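4.2 Toiletries kept outside the bathroom

The visits in Edwood and Ledesma covered 258 homes. In each one we listed the open surfaces where toiletries were kept within reach, leaving out closed cabinets, drawers and travel bags. The list came to 406 surfaces. Bathroom shelves and sink edges are treated in Section 4.1. The rest of this section deals with tables, desks, dressers and window sills in other rooms.

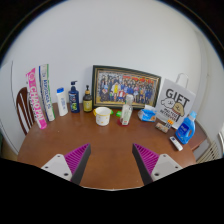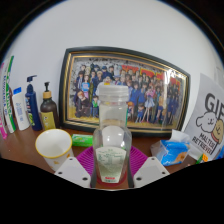 Figure 3. Toiletries on a wooden top near a wall. First panel: bottles and tall packages in a row, with a framed group photograph behind the middle of the row. Second panel: a clear jar on a round mat, with a mug and a wrapped bar of soap to its left.

Why would a person keep toiletries on a table when the home has a bathroom?

The most common answer in the interviews was that the bathroom is shared and has little storage. People also named damp, which softens boxes and paper labels, and the wish to use hand cream or lotion while sitting down. A smaller group kept new items on the table until the open ones were used up.

Rows against a wall were the usual layout. A row lets every label face out and leaves the front of the table free for meals or work. It grows from the ends, so recent purchases were often found at the left or right and the items in daily use closer to the middle. Where the table was used for eating, residents said they pushed the row back before setting out plates, and a few had marked the limit with a strip of tape.

Containers were entered on the Rater sheet by shape and by type of closure. Of the 1,716 containers entered, 550 had a pump. Pump bottles were moved less often than tubes between the first and second visits, probably because they can be used where they stand. Tubes and boxed items leaned on their neighbors and tended to fall when one was taken out. Jars were coded separately because many of them no longer held the product on the label. Cotton pads, hair ties and coins were all reported as contents.

Cups and mugs caused some trouble in coding. A mug standing among toiletries may hold toothbrushes or combs, or it may be somebody's coffee. Leonie Grabner, who did the second round of coding, entered a mug as storage only if the resident had said so. We followed the same rule for trays, mats and small plates. Mats under a single container were counted as part of the surface. Bar soap was entered as spare stock if still in its wrapper, and as in use if not.

Photographs, candles and other items kept for show shared the surface with toiletries in many homes. We did not enter these as containers. Their place matters to the layout all the same, as residents tended to choose the spot for a picture first and put the bottles in front of it later. The visits in June and those made after it did not differ on this point.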